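Home | News | Meetings | Allotments | Contact

Clollix Residents' Association
Minutes of the meeting held October 14, 2022

Present: Natália Caldeira (chair), Aníbal Pacheco, Gonçalo Loureiro, Valter Meireles, Vasco Amaral (minutes)

1. Minutes of the September meeting

Agreed, with one change. Item 5 said that Jetavar had "promised" to mend the bus shelter. Gonçalo asked for this to read "said it would look into mending". The shelter has not been mended.

2. Bus timetable

Natália had met the area manager from Jetavar. The firm wants to drop the last evening bus and run an extra one in the middle of the morning, and calls this an improved service. Aníbal asked who had wanted a mid-morning bus. Natália said she had put the same question and was told it came out of a passenger survey. None of those present had seen a survey, on the bus or anywhere else.

Valter thought the morning bus might suit people going to the surgery. Aníbal said the surgery stops taking walk-ins before that bus would get there, so it would suit them very little. There was a fairly long discussion about whether the evening bus is as empty as Jetavar makes out. The firm gave a figure of 190 passengers for September. It would not say whether that covered both directions, or whether people with passes were counted, and the sheet handed to Natália gave the figure as 186 on the second page. Vasco said a four-passenger gap was neither here nor there. Gonçalo said he would still like to know which page to believe.

It was agreed to ask for the survey and the daily figures in writing before the association says anything for or against.

Action: Natália to write to Jetavar.

3. Hedge along the lower path

Bisonar has quoted for cutting back the hedge. The quote does not mention taking the cuttings away. Last time they were left in a heap by the gate and it was months before they were gone, and that was done by Valter's brother-in-law with a trailer. Valter would not like this to become the custom.

Aníbal proposed turning the quote down. Gonçalo said there was only one other firm willing to come out this far and it was dearer. Agreed to go back to Bisonar and ask for a price with removal included, stated as one sum.

Action: Gonçalo.

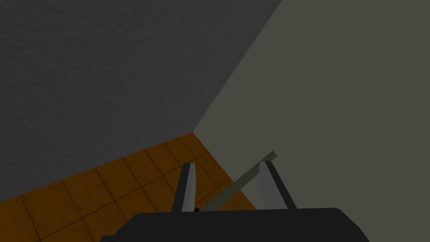
Gonçalo added that the path itself floods at the bottom end whatever is done to the hedge, and that Bisonar's remark about "better drainage through increased light" should not be taken too seriously. Valter agreed. The drain is blocked, has been reported, and has a reference number which leads nowhere when read out over the telephone.

4. Shared heating scheme

A leaflet from Jayawardena has gone to every house offering a shared heating scheme, with "no upfront cost to residents". Vasco had read the small print. Households would be tied in for 14 years, and the price could be reviewed each year by the company. He could not find anything on what happens if a house is sold.

Natália said she did not want to dismiss it out of hand, as some people's bills are frightening. Aníbal said that was exactly when people sign things. He asked for it to be minuted that the association has not backed the scheme, whatever the leaflet suggests by using the words "working with your local community". Agreed without a vote.

It was suggested that the company be invited to the next meeting. Valter doubted it would send anyone able to answer questions. Natália will ask anyway, and will send the questions beforehand so that not having the details to hand is no excuse.

Action: Natália to invite. Vasco to draw up the questions.

5. Autumn supper

Tickets to stay at last year's price. Gonçalo reported that 2 tables are still missing after the summer lunch and that everyone he has asked is certain they gave theirs back. Valter will try the allotment shed.

6. Any other business

Aníbal asked whether the speed sign at the top of the hill records anything or only lights up. Natália believed it records. Aníbal asked where the records go. Left over to next time.

The meeting closed after Valter had to leave to collect his daughter. Date of next meeting to be sent round by Vasco.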